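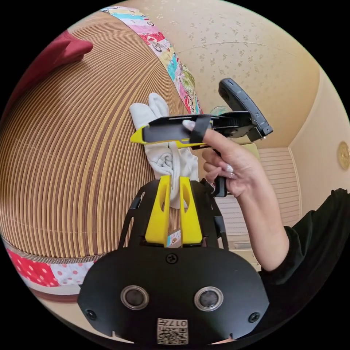 Chapter 6
Good Practice for Hand-Held Gripper Work
Yuzuki Kinoshita
Revised August

Pick up a hand-held gripper for the first time and you will want to grab everything in reach. Go ahead! Pinch a sock, a sponge, the corner of a blanket. Ten minutes of play will teach you more about finger travel than a page of diagrams, and you will come back to this chapter with better questions.

The questions matter, because a robot that learns from your hands learns all of your habits. If you yank cloth, it will yank cloth. If you sometimes nudge a stubborn fold with your knuckle, there is a gap in the record where the fold moved and no gripper moved it. Most of the rules in this chapter grew out of small things like these, and I find them some of the most interesting rules in the whole field — they sit right where a person's skill gets handed over to a machine.

We will work mainly with soft goods: gloves, towels, shirts, pillowcases. Rigid parts were covered in Chapter 5, and you may have noticed there how forgiving a block or a mug can be. Cloth has no fixed shape. A glove can be picked up by the cuff, the palm or a fingertip, and each choice leaves the rest of it hanging or bunching in a different way. A written standard has to say which of these count as a good grasp, and it has to say so in words that two people will read alike.

The standard we follow is the Riltthorpe practice code, which was drafted for homes and small workshops. It is short. The full text is in the back of the book, and you should read it once straight through before starting the exercises. Its main demands are easy to state:

Every tool carries a number, and the number goes in the log before work starts. Fingers are checked for cracks and looseness at the start of a session and again after 60 grasps. Only the gripper fingers touch the item once a task has begun. A dropped item is left where it fell until the task is marked as ended. Two-handed tasks name a lead hand, and the lead hand does not change partway through.

That last rule causes more arguments than all the others together. When we first tried it at the Sasaki workshop, half the class wanted to switch hands in the middle of turning a sleeve, and they had good reasons. We kept a tally over 400 two-handed tasks, and Section 6.3 goes through what we learned from it, including the 21 tasks where I now think the rule was wrong.

You will also meet the Vitilach checklist, an older document that many groups still use. It differs from the Riltthorpe code on cleaning and on rest breaks, and Section 6.4 sets the two side by side. Where they disagree, pick one, write down which, and stick with it for the whole project.

Before going on, set out one glove and one hand towel on a bed or other soft surface. Try each grasp listed in Table 6.1 slowly, and say out loud what you are about to do before you close the fingers.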